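Nidolley Town Festival Listings

Parade, stage and market listings for the town's yearly festival in January. Each row is one event, with venue, start time and organizer. There are 27 venues, including Foria Park and Gurkov Square. Times are local. 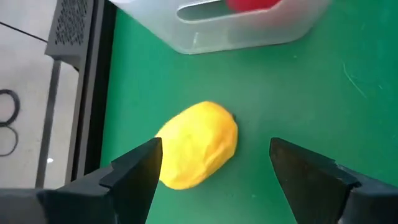 Yellow object on a green work surface.

Files: events.csv, venues.csv. Canceled events stay in, with status set to 2. Blank start times mean all day. Rows for the Fallahi Street market were typed in from paper flyers.

Last updated Friday, November 22, 2024.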